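Saturday, late

Well, they renewed it. I saw the news while I was standing in line for coffee and I made a noise loud enough that the guy ahead of me turned around. Lornach is coming back for a fifth season!

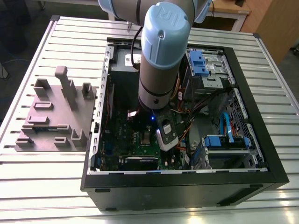
Ten episodes this time instead of the usual 12, and I'm trying not to be a baby about it. Two fewer hours of people whispering in that awful lighthouse kitchen. I could live with it if I knew which two hours they were going to drop, and I bet it's the slow ones, the ones where they just fix the boat and argue about soup (my favorites, every time).

The bad news was further down the page. Hastidville is done. One season, no send-off, and it ended with the mayor locked in the bank vault, so I guess she lives there now. I wasn't even a huge fan, I used to fold laundry through most of it, but the last three episodes got so good. I'd started putting the laundry down.

And Nyberg got moved to ten at night, right after the news. I know what that means, I've been watching TV long enough. They did the same thing to Jistusik and it was gone by July. I still miss Jistusik. I have the whole run on the shelf and I've been through it twice, commercials and all on the ones I taped off the air myself.

Tried to watch the new game show at eight to see what all the fuss was about. It's 60 minutes long and I'd say the host talks for most of it. Somebody won a camper and didn't look all that happy. I switched over and caught the end of an old Lornach, the storm one from season two, and naturally I had to stay up for the next one too.

Looked up the episode count while the credits ran, and if you add up everything I have saved on the recorder it comes to 136. That is a ridiculous number. I told myself I'd clear some out before fall and then recorded two more tonight.

Need to rewatch season four before the new one starts, I've completely forgotten who has the key to the boathouse. Bed now, it's past one and the cat has my side of the pillow.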